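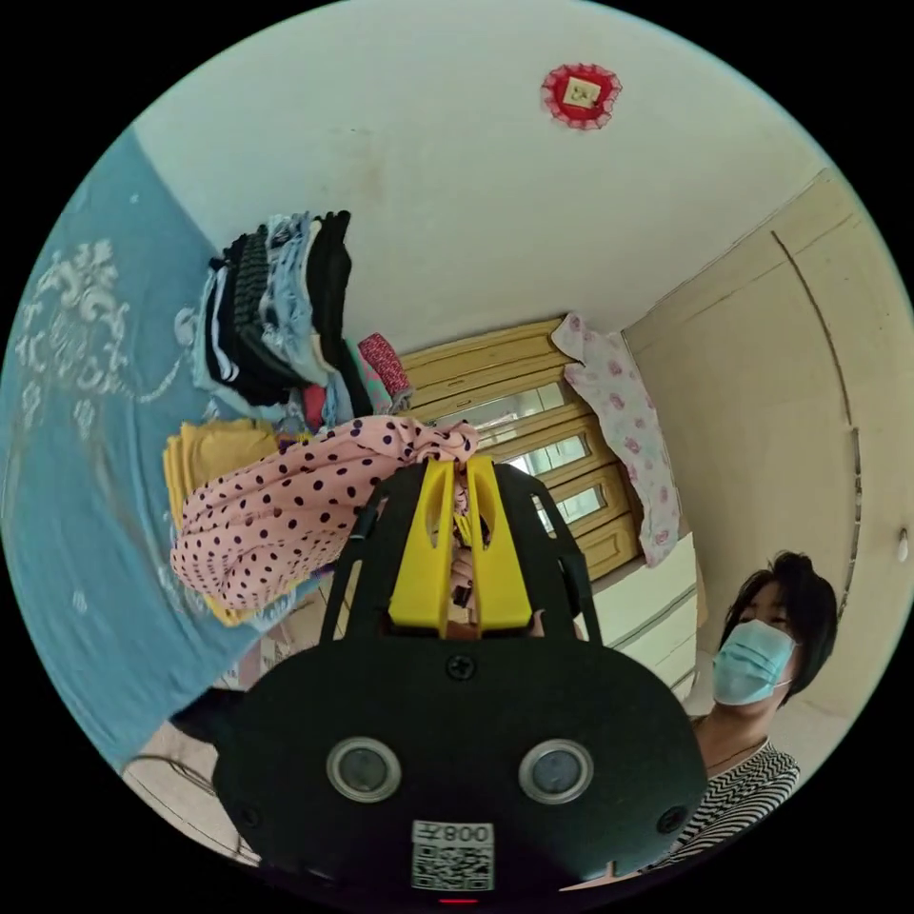 Samedi, fin de matinée. Les piles, et le pois marine sur fond rose au milieu.

Je me méfie des méthodes de rangement. J'en ai essayé deux avant celle-ci et chacune m'a laissé une armoire impeccable pendant une semaine, puis le même éboulement qu'avant, avec en plus la mauvaise conscience. Alors quand on m'a passé la brochure de Clumitik, avec ses vêtements « qui respirent » et ses tiroirs « apaisés », j'ai levé les yeux au ciel. Je l'ai lue quand même, en mangeant.

Le principe : tout sortir, tout replier, regrouper par poids de tissu et pas par personne ni par saison. Par poids ! Je voudrais voir la tête de celui qui a inventé ça le matin où il cherche un pull en cinq minutes. Le jean se retrouve avec les tricots sombres, le noir avec le noir parce que je n'ai pas pu m'en empêcher, et un truc rouge tout en bas, que j'ai mis là sans réfléchir et que je ne retrouverai pas avant Noël. La pile contre le mur est trop haute. Je le savais en la montant.

Le jaune moutarde, c'est un autre problème. Je ne sais pas pourquoi nous en avons autant. On l'achète un automne, on le trouve gai, et ensuite il faut vivre avec. Je l'ai plié soigneusement, ce qui n'engage à rien.

Quant au vêtement rose à pois bleu marine, la brochure prétend qu'un tissu souple se roule « naturellement ». Chez moi il se tortille. J'ai obtenu un nœud. Il y a un schéma en quatre dessins, et entre le troisième et le quatrième il se passe visiblement quelque chose qu'on a oublié de dessiner.

Prix du coffret complet chez Stiltum, avec séparateurs et petites étiquettes : 963. Pour des séparateurs. J'ai refermé la page. On me dit que chez Ramusow c'est la même chose en moins cher, mais « la même chose » voudra encore dire des boîtes qui ne rentrent pas dans la commode, comme les deux que je garde à la cave et que je ne rendrai jamais.

Le grand tissu bleu reste où il est. Il était question de le décrocher pour « dégager le volume ». Je n'y crois pas, le volume de cette chambre est ce qu'il est, et les motifs blancs me plaisent même là où ils s'effacent, vers le bas. Pareil pour l'étoffe rose à fleurs le long de la porte vitrée. La brochure n'aime pas les portes habillées, paraît-il qu'elles « retiennent le regard ». Eh bien qu'elles le retiennent. Et l'ornement rouge du plafond, je n'irai pas chercher l'escabeau pour lui.

Plus ennuyeux, les traces grises sur le blanc, là-haut. Maintenant que je les ai remarquées je ne vois qu'elles. Le produit Vlachou promet de tout enlever sans repeindre, comme promettait le précédent. À voir en mai, si j'ai encore du courage.

Reste le tissu imprimé rose et rouge, à côté de la grande pile. Trop léger pour les lourds, trop épais pour les légers. Pas un mot là-dessus dans la méthode – j'ai vérifié jusqu'à l'index. Je le mets avec le jaune.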